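# 겨울 호숫가를 걷는 느린 여행, 푸르바드에서 보낸 닷새

12월 21일 토요일

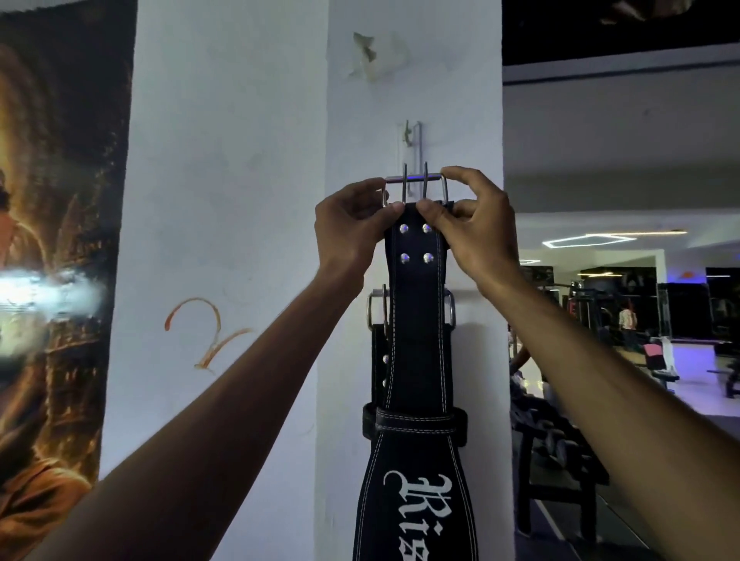 안녕하세요, 한 달 만에 인사드려요. 지난 소식지에서 11월에 푸르바드(Puvard) 호수에 다녀오겠다고 슬쩍 말씀드렸는데, 다녀온 이야기를 이제야 풀어놓습니다. 사진 정리도 덜 됐고 신발에 묻은 진흙도 아직 다 못 털었지만, 더 미루다가는 봄이 되어서야 겨울 이야기를 하게 생겼더라고요. 따뜻한 차 한 잔 옆에 두고 천천히 읽어 주시면 좋겠어요.

푸르바드는 산을 보러 가는 사람들이 버스 창문으로 한 번 쳐다보고 지나치는 호수예요. 저도 예전에 두 번이나 그렇게 지나쳤습니다. 버스가 트리브턴(Trivton) 읍내에서 잠깐 쉬는 동안 화장실 다녀오고 빵 하나 사 먹고, 호수는 나중에 보자 하면서 그냥 올라탔지요. 그런데 이번에는 일부러 트리브턴에서 내려 5일을 묵었어요. 아침마다 호숫가로 걸어 나가고, 추우면 들어오고, 배고프면 먹고. 계획이라고 할 만한 건 그게 전부였습니다.

호수를 한 바퀴 도는 길은 13킬로미터예요. 숫자만 보면 부지런한 분들은 오전에 다 걷고 점심 드시러 가겠다 싶으실 텐데, 늦가을에는 생각보다 오래 걸립니다. 북쪽 기슭은 그늘이 져서 돌이 미끄럽고, 갈대밭을 지나는 구간은 물이 길 위까지 올라와 있어서 빙 돌아가야 하거든요. 저는 첫날 욕심을 냈다가 반도 못 가서 해가 기울기 시작하는 바람에 왔던 길을 그대로 되짚어 나왔어요. 둘째 날부터는 마음을 고쳐먹고 길을 토막토막 나눠 걸었는데, 그게 훨씬 좋더라고요! 같은 바위 앞에 앉아도 아침하고 오후가 완전히 다른 자리 같았어요.

## 갈대밭 쪽 길

제일 마음에 남은 곳을 꼽으라면 역시 동쪽 갈대밭이에요. 색이 다 빠진 갈대가 사람 키를 훌쩍 넘게 서 있는데, 바람이 불면 사각사각하는 소리가 호수 안쪽에서부터 밀려와요. 처음에는 누가 뒤에서 걸어오는 줄 알고 몇 번이나 돌아봤답니다. 나무판을 깔아 놓은 구간이 119미터라고 입구 표지판에 적혀 있는데(누가 쟀는지 끝자리까지 참 꼼꼼하지요), 그 짧은 길을 지나는 데 한 시간 가까이 걸렸어요. 물닭이 살얼음을 디뎠다가 빠졌다가 하는 걸 구경하느라고요. 얼음이 덜 여문 철이라 새들도 조심조심 다니는 것 같았어요.

갈대밭 끝에서 왼쪽으로 꺾으면 작은 자갈 물가가 나옵니다. 앉을 만한 통나무가 두엇 있고, 바람이 산에 막혀서 이상하게 포근해요. 저는 여기서 보온병에 담아 간 수프를 먹었는데, 뚜껑을 제대로 안 닫아서 배낭 안주머니가 온통 호박색이 되었습니다. 그래도 남은 수프는 참 맛있었어요.

## 고갯길과 푸르나식 전망대

셋째 날에는 호수를 조금 벗어나 푸르나식(Furnasik) 고개에 올랐어요. 호수 남쪽 주차장 옆으로 난 길인데, 숲을 지나는 동안은 아무것도 안 보여서 잘못 들어왔나 싶다가, 마지막 모퉁이를 돌면 갑자기 발아래로 호수가 펼쳐집니다. 쉬는 시간까지 넣어서 올라가는 데 약 80분 걸렸어요. 걸음이 빠르신 분은 더 일찍 도착하시겠지만, 중간에 이끼 덮인 옛 돌담이 있으니 거기서는 꼭 한 번 멈춰 보세요. 예전에 양을 몰던 길의 흔적이라고 하는데, 돌 틈마다 이끼 색이 조금씩 달라서 한참을 들여다보게 됩니다.

전망대라고 불러도 난간 하나에 긴 의자 하나가 다예요. 매점도 없고 망원경도 없어요. 오후 두 시쯤이면 해가 서쪽 능선에 걸려서 호수 절반은 은색, 절반은 거의 까만색이 되는데, 저는 그 경계가 조금씩 옮겨 가는 걸 보다가 내려올 때를 놓칠 뻔했습니다. 늦가을부터는 네 시만 넘어도 숲속이 어둑해요. 손전등은 꼭 챙기세요. 휴대전화 불빛만 믿고 갔다가는 추위에 배터리가 뚝뚝 떨어지는 걸 보면서 걷게 됩니다(네, 제 얘기예요).

## 묵은 곳과 먹은 것

숙소는 트리브턴 읍내 끝에 있는 하야시(Hayashi) 여관이었어요. 방은 작고 계단은 삐걱거리지만 이불이 두껍고, 무엇보다 현관에 젖은 신발을 말리는 선반이 따로 있어서 걷는 사람에게는 이만한 곳이 없습니다. 아침은 따로 신청해야 하고 전날 저녁까지 말씀드려야 해요. 저는 첫날 그걸 몰라서 가방에 있던 귤로 때웠고, 다음 날부터는 얌전히 신청해서 보리죽과 훈제 송어를 먹었어요. 송어가 짭짤하니 죽이랑 잘 어울려서 아침마다 한 그릇을 더 청했습니다.

저녁은 읍내 식당들이 일찍 닫는 편이라 조금 서두르시는 게 좋아요. 비수기에는 월요일에 쉬는 집이 많아서, 그날은 빵집에서 감자파이를 넉넉히 사 두었다가 방에서 먹었답니다. 식은 파이도 괜찮더라고요. 창문 너머로 호수 쪽 하늘이 분홍색이었다가 회색이 되는 걸 보면서 먹으면 더더욱요!

## 가 보실 분들께

- 버스는 겨울 시간표로 바뀌면 편수가 줄어들어요. 돌아오는 막차 시간을 먼저 확인해 두세요.
- 북쪽 기슭은 서리가 내린 날이면 낮에도 미끄럽습니다. 바닥이 단단한 신발이 좋아요.
- 갈대밭에서는 나무판 밖으로 내려서지 말아 주세요. 새들이 겨울을 나는 곳이에요.
- 고개 위에는 물을 채울 곳이 없으니 읍내에서 채워 가시고요.
- 여관 근처에는 현금만 받는 가게가 아직 있습니다.

얼음이 단단히 어는 한겨울의 푸르바드는 또 어떨지 궁금해서, 형편이 되면 2월쯤 다시 가 볼까 생각하고 있어요. 혹시 먼저 다녀오신 분이 계시면 답장으로 길 사정을 좀 알려 주세요. 특히 갈대밭 동쪽에 물이 빠졌는지가 제일 궁금합니다. 다음 소식지에는 지난번에 많이들 물어보신 겨울 배낭 꾸리는 이야기를 실을게요. 감기 조심하시고, 새해에 또 편지 드리겠습니다.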